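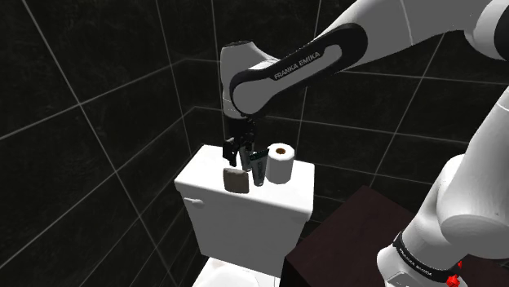 Whether a machine can do a household chore depends first on what is counted as the chore. "Tidy the bathroom" is one instruction to a person and perhaps twenty separate problems to a robot, most of which have been solved only for particular objects in particular positions. Take a toilet tank lid used as a shelf: a squeeze tube standing on its cap, a roll of paper on end, a block of soap or sponge near the front edge, and a slender upright item under the gripper, all within a few inches of each other. In simulation, a single Franka Emika arm can reach every one of them. Reach is the easy part. The questions for this unit are what the arm can grasp, what it can put down, and what it does when the first attempt fails.

## Unit 2: Chores and the state of the art

Course notes, B. Bayram. Revised July 17, 2020.

### 2.1 Terms

**Task.** A start condition, a goal condition, and a limit on time or attempts. "Clear the lid" is a task only once we say where the items go.

**Skill.** A controller that works over a stated range of conditions. A grasp that works for upright cylinders is a skill. A recorded motion that picks up one bottle from one spot is a playback.

**Clutter.** Any arrangement in which the approach to one object is limited by another. Clutter is a property of spacing, so two objects can be enough.

### 2.2 Why small shelves are hard

A parallel gripper needs room for both fingers on opposite sides of the object. When a tube and a paper roll nearly touch, a grasp across that gap is unavailable, and the planner has to rotate the wrist or move one item first. Rotating the wrist costs reach. Moving an item first requires a free place to put it, and the rounded edge of a lid is a poor one.

Shape matters as much as spacing. A tube resting on a narrow cap tips under a light side load. A low block can be gripped from above, but the fingertips must close just over the lid without pressing into it. A paper roll is wide compared with many gripper openings; the usual answer is to put one finger inside the core and pinch the wall. That grasp holds well in simulation, where the roll is commonly modeled as a rigid body. A real roll crushes and unwinds.

### 2.3 What simulation leaves out

The Saltero exercises run in simulation throughout. Keep the following gaps in mind when reading your own results:

- Contact is approximate. Friction is one coefficient per surface pair unless you change it.
- Soft items are rigid by default. The tube does not deform.
- Glossy and very dark surfaces cause depth sensors trouble on hardware. The default depth image has no such noise.
- Water, soap film, and condensation are absent.

A policy that succeeds in simulation has passed a necessary check. It has not been shown to work in a bathroom.

### 2.4 Two reported cases

The Flisdale trial tested a fixed arm on sorting small goods into bins, with 435 scored attempts. Most failures came at placement: the object was held correctly and then knocked over its neighbor on release. The report gives no breakdown by object shape, so the result should not be quoted as a general grasp rate.

Daledstead used a mobile base called Yurt for the same kind of work in a furnished apartment. Operators could step in up to 16 times per session, and a session with interventions still counted as complete. The two studies cannot be compared directly — one scores attempts and the other scores sessions.

On a shop floor, the same motions have been routine for decades. Parts arrive in fixtures, lighting is fixed, and a person clears the jams. A home supplies none of this, and few owners would accept a fixture on the bathroom shelf.

### 2.5 Exercise

1. Write start and goal conditions for clearing a tank lid onto a nearby flat surface.
2. Choose a removal order and justify it by finger clearance.
3. State one failure your controller can detect from gripper width alone, and one it cannot.
4. Repeat with the paper roll removed. Report which grasps become available.

Submit one page plus the log file. Hardware sessions open in August, and Exercise 2.5 must be passed before you book a slot.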